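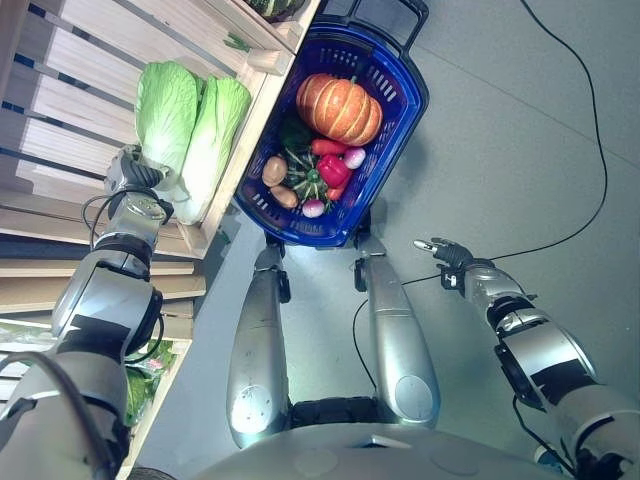

Adom Antwi told us in week two that a thirty-second preview is enough to judge any song, and that we were wasting a term proving it. We disagreed, and still do, though our results help him more than we'd like.

We took 500 tracks listed on Vindale, a free preview site, and played each clip to five listeners. Each gave a mark out of ten, then heard the whole song and marked it again. Tallier, our own spreadsheet script, compared the two

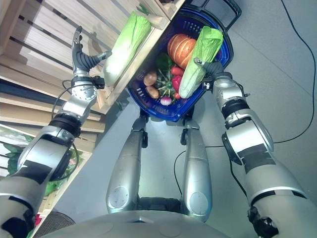
marks and flagged any song that moved by two points or more. Most didn't move. I don't trust that very far. People dislike changing a mark they have just written down, and our listeners could see their first one.

The track pages were worse than the clips. Agbeko's albums had titles repeated and running times that didn't match the audio.
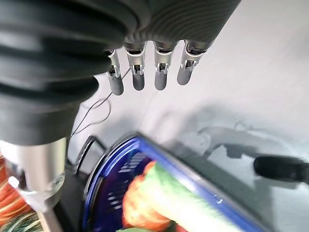
Genre labels gave us the most trouble. Gristico, a band with no squeezebox on any song we heard, was filed under accordion folk. The dark cover above the four metal-jointed fingers has folds much like a bellows – it has a better claim to the label than they do. We left genre out of the final table.

I would hide the first mark if we ran it again. Until then, "previews work" is too strong.

Projects > Music Technology > Song previews
Last updated: March
Contact the department | © Student project pages | Back to top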